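Ticket 1392 – Soap dish insert holds water, bar goes soft underneath
Product: Flosent soap dish, oval, with slotted insert
Opened by: Jonalyn Evangelista
Assigned to: Pirmin Rüegg
Status: Closed, part replaced

Reported problem
Customer states that the bar sticks to the insert overnight and leaves a film in the slots. Water collects in the outer dish and reaches the underside of the soap. Dish stands beside a guest bathroom sink, no direct spray. Customer has tried two brands of soap with the same result.

First reply (Rüegg)
Asked the customer to lift out the insert, rinse both parts in warm water and check that the insert sits level when put back. An insert fitted upside down closes off the drain gap at one end. Customer confirmed the ridges face up. No change after 7 days.

Second reply (Rüegg)
Requested the weight of the bar and its shape. Customer uses a Samonte bar, 65 g, narrow in the middle. Bars of this shape rest on their two wide ends, so the load goes to the outer ridges and the center of the insert carries very little. Pulled a dish and a waisted bar for comparison.
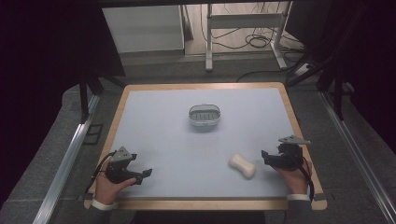

Sunham, 17 May 2026

The slotted gray insert has its ridges in parallel, and the dish is a clear or translucent plastic. Bench check on a stock dish: poured in water to the underside of the ridges, set the bar on top, left it overnight. Bar stayed firm. Repeated with the insert pressed down hard at one end – the low end touched water and the soap softened there.

Cause
Insert seated too low at one end. Customer measured the feet on request and found one shorter than the others. Molding fault, single part.

Resolution
Replacement insert sent, no return needed. Customer advised to empty the outer dish daily and turn the bar over once it is dry.

Follow-up (Evangelista)
Customer reports no sticking with the new insert. Jericho Catacutan to check the feet on the remaining 400 inserts in stock. Ticket closed.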